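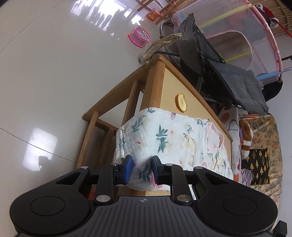 Week 3 notes: our visit to the Juvley open day at Flultham

Most of you made it out on Friday, so I'll keep this short and stick to the bits that matter for the write-up. (If you missed it, borrow somebody's notes before the tute.)

The Kováčik demo was all about cloth, and I was rapt to see it done in an ordinary lived-in home with the toys and baskets left where they were. Cloth is a pain! A mug keeps its shape when you grab it, but a baby's top folds, bunches and slides, so there's no single right spot to close the jaws. 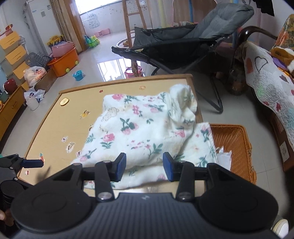 What I'd like you to think about is the approach angle. Come in flat and the fingers shove the fabric along — come in too steep and you're pinching the tabletop. Printed cloth makes life harder for the vision side as well, as a flower and a crease can look a lot alike to a camera.

The Karnutari people told us their set has 517 recordings, most of them under 30 seconds. I reckon that's small for a job this fiddly, but have a go at arguing the other side.

For next week: pick one garment at home, fold it slowly with two fingers on each hand, and write down every regrasp. Nearly a page is plenty. Bring it along to room 8.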